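From My Kitchen Table to Yours
4/13/21

Well, we made it to the other side of my niece's dinosaur party, and I promised in the last newsletter that I'd tell you how the food went. Get a coffee, I have thoughts.

Quick background for the new folks. Zellia turned 7 and wanted dinosaurs. She did not want cute dinosaurs. She wanted the ones with teeth, and she wanted everyone to know the period each one came from. My sister was in charge of games and the yard, and I got food, because I opened my big mouth back in December and said "oh, I'll do the food!" over a second glass of wine.

My first plan was a volcano cake with a jar in the middle for the fizzing stuff. I did a practice one. The baking soda and vinegar went off great and then ran straight down into the frosting, and I ate a forkful of it so you don't have to. If you want a volcano, use a tiny cup with a proper lip on it and go easy on the vinegar, or skip the fizz and do red and orange jelly down the sides. I ended up with the jelly. I melted it a bit in the microwave first so it would run, and the kids thought it was fantastic.

Magnus Halliday wrote in last month asking how to do a theme without buying a cart full of printed stuff, so Magnus, this part's for you. I renamed things. That was most of my effort! Broccoli and celery with dip became Herbivore Salad. Chicken drumsticks were Pterodactyl Legs. Little meatballs were just called Meteors, and they were the first thing gone. I wrote the names on folded index cards with a green marker and stuck them in front of the bowls. Two dollars for the cards and I still have most of the pack.
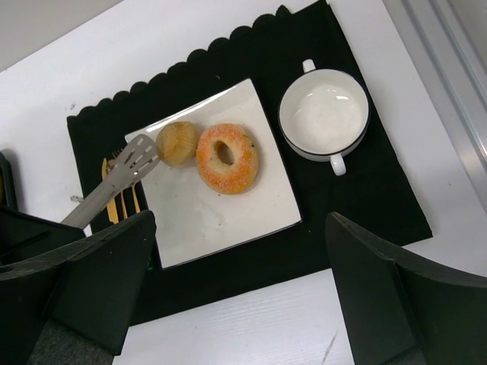
The sandwiches were a different story. I bought a stegosaurus cutter and it is a beautiful shape, but all those plates on the back tear soft bread to pieces. I went through a loaf and a half before I figured out to put the bread in the freezer for twenty minutes first and press down with a cutting board. Cheese holds the shape well. Peanut butter does not want to be a stegosaurus (and check for allergies before you even think about it, we had one little guy who couldn't have nuts, so it was cheese and turkey in the end).

Several of you asked about the fossil cookies. They're plain shortbread, and before they go in the oven you press a clean plastic dinosaur foot into the middle. Chill the dough well or the print puffs right out again. Stanisława Sowa sent me her trick, which is to press once before baking and then press again, gently, the minute the tray comes out. I tried it on the second batch and it works so much better. Thank you, Stanisława! I owe you a cookie.

Drinks were Swamp Juice, meaning lime sherbet dropped into lemon-lime soda with a few gummy worms hanging over the edge of the bowl. Don't put the worms in early. They swell up and go slimy, and some of the moms looked a little green themselves.

Things I'd do differently: more napkins, less salad, and I'd cut the cake before singing to a crowd that had already seen the jelly. I'd also put the grown-up food on its own table. I made a nice onion dip for the parents and it spent the afternoon next to the Meteors getting poked by small fingers.

Oh, and the goody bags. I did one chocolate egg each wrapped in brown tissue and tied with string, with a tag that said "Keep warm until hatched." One boy apparently took it very seriously and sat on his in the car. His mother has forgiven me.

Next time I'm going to get into Urszula Gajewski's question about feeding teenagers at a sleepover, and I'd love your ideas, because the only thing I've got so far is "buy more pizza than that." Write me back at the usual address. If you want the shortbread recipe with the chilling times, say so in your note and I'll send it along with the next one.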